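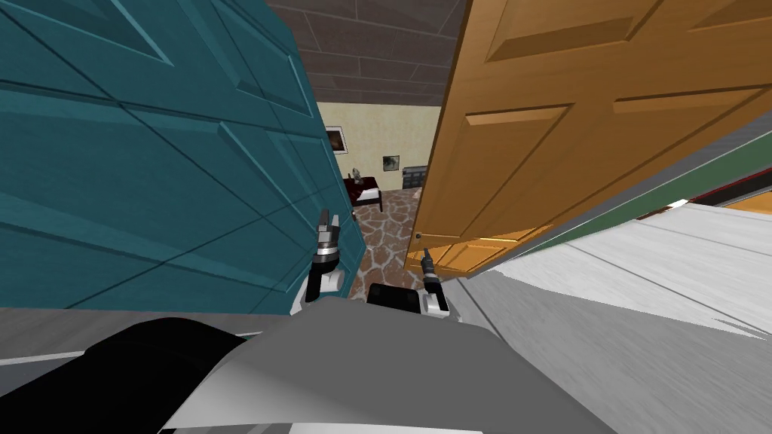

A door is a good first task for a chapter on learning from simulated practice, because it is a task where the robot cannot choose its own path. The hinge decides the path. When a hand pushes a panel, the panel goes along an arc, and the robot must go with it or lose the contact. The problem becomes harder when two doors stand near each other with a narrow gap between them, and the two grippers must reach forward into this gap at the same time, one of them against the lower edge of the teal door and the other just under the knob of the wooden one. At this distance the panels hide much of the room. A policy which has learned only from clear and distant views of a door will have little to use here, and many of the failures we discuss in this chapter begin at such a moment.

7.1 What this chapter covers

In the last chapter we studied how to grasp an object that is free to move. Now we study objects that are fixed to something: doors, drawers, lids. We call them constrained objects. The reader should already know how a joint angle is measured and how a demonstration is recorded as a list of states and actions. If these ideas are not yet clear, please read again Sections 3.2 and 3.4 before you continue.

The main example is the Pito study, which was carried out in simulation at the Lastton laboratory. We selected it for two reasons. Its method is simple enough to be repeated by a student with one computer, and its results are not too good, so there is something to explain.

7.2 The question of the study

The question was the following. Suppose we have a fixed number of demonstrations of door opening. Is it better to collect them all in one room, with great care, or to spread them over many rooms, with fewer in each? Before the study, most members of the group expected the first answer. They believed that the motion of the arm is the difficult part, and that the look of the room is only a kind of decoration.

The group collected 394 demonstrations, and every one was made by a human operator who moved both arms of the simulated robot. The rooms came from the Nedoldale set, which has 36 different rooms. The color of the doors, the pattern of the floor, the furniture and the wall pictures change from one room to another. The size of the robot and the position of its cameras do not change.

Two policies were trained. The first, called the narrow policy, used demonstrations from a single room. The second, the wide policy, used the same number of demonstrations, but taken from all rooms except the ones that were kept for the test. Both had the same network and the same training time.

7.3 A first look at the result

In the test rooms, the wide policy opened the door in 70 percent of the trials. The narrow policy reached 34 percent. In its own training room the narrow policy was the better one, as one would expect, and this should not be forgotten when we compare them.

It would be easy to stop at these two values and say that variety wins. We ask the reader to be more patient. When the failed trials were replayed one by one, the two policies were seen to fail in different places. The narrow policy often did not reach the door at all. The wide policy reached it nearly always, but then it pushed in a wrong direction and the gripper slid along the panel. So the variety of rooms helped the robot to find the door, and it gave much less help with the arc of the hinge. In Section 7.5 we return to this point with the force data, and we compare it with the Khaemba method, where the hinge axis is estimated first and the motion is planned after.

Before going on, the reader may try to write down which quantities the robot must know in order to follow the arc, and which of them can be measured by the wrist alone. We will need this list in the next section.

Print this page | E-mail this chapter
Contact | Copyright | Back to top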